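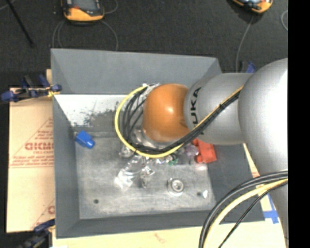 KUKA over the grey bin, clear and coloured parts mixed, bin clamped at the left.

February, bench notes, second bin

Writing this up before the group meeting so that I have something to point at when the 99 per cent figure comes round again.

The claim, as Volker put it in his summary: the Kasprzak grasp scorer picks from a mixed bin with 99 per cent success, clear parts included. I have read his log twice and I don't think it says that. It says that when the scorer proposed a grasp and the arm carried it out, the gripper closed on something 99 times in a hundred. Attempts where the scorer declined to propose anything were left out of the bottom of the fraction. On a bin of bright blue and red plastic that hardly matters, as it nearly always proposes something. With crumpled clear plastic and other see-through bits in there it declines a lot, and those are the cases we care about.

Volker's answer is that declining is the correct behaviour when the depth is bad. Fair, up to a point. A picker that refuses the hard parts and then reports on the easy ones is still not a picker I would sell to Drukemby.

So, the rerun. Same weights, same arm, nothing retuned. What I changed is the counting:

- every cycle counts, proposal or none
- a pick is a success only if one item reaches the tray, so a double is a fail
- items go back in by tipping, never placed by hand
- parts are scored by type and the types are never pooled

Planned total 600 cycles. Stopped at 124 for the reason below, so please don't quote any of this as a result.

What I can say from the 124: opaque parts fine, I have no quarrel with those. Clear parts bad. Of the first 25 cycles where the target was clear, the scorer declined 14, missed 5 and got 6. I am not drawing a curve through that. It could look better at 600, and it could look worse.

The silver piece with the rings worries me in a different way. The scorer likes it too much. It gives it a very high score wherever it sits, and goes for it ahead of parts lying in the open. Rehema thinks the rings produce a strong edge response and the network reads any closed edge as a rim it can grab. Plausible, untested. Easy check: dull it with matt spray and see whether the score drops. If it does, some of the confidence on the other parts is probably shine as well.

Same suspicion about the bin. The floor is scratched and smudged, and the pale panel under the back wall has a scuffed dark patch on it that doesn't look like anything in the training bins, which were new. Three of the proposals in my log are on bare bin with no part anywhere near. Lyle says three is noise. Maybe so. I've asked him for the raw score maps instead of the top proposal, and then we can both stop guessing.

Why I stopped: cables. On the far-left picks the wrist has to turn a long way round and the yellow loop swings wide across the overhead camera's view of the bin. In a few of the saved depth images there is a ridge where the loop was, and the scorer treated it as a thing lying in the bin. So some part of my clear-plastic misses may be cable misses. I can't separate them after the fact, because the log doesn't store the wrist angle at capture. It should. Volker's runs had the same dressing on the arm, so his numbers carry this too, whichever way it cuts.

Anselmo wants to mask the cables out in software. I would sooner move the arm clear before each capture and pay for it in cycle time. A mask hides whatever is under it, and under it is where the small parts tend to end up.

Raymonde asked whether the Rostden paper had this problem. They report a single pooled number and no count of declined proposals, so there is no way of telling. I've written to ask for the split by part type.

To do
Wrist angle and declined proposals into the log (Lyle)
Park pose before capture, then time it (me)
Matt spray on the ringed part, 25 cycles before and 25 after (Rehema)
Recheck the bin position against the tape after every tipping. The clamps hold, but I haven't measured it and neither has anybody else
Restart the 600 from zero. The 124 go in the drawer

Volker has seen this and disagrees with the second paragraph. He'll put his own note underneath.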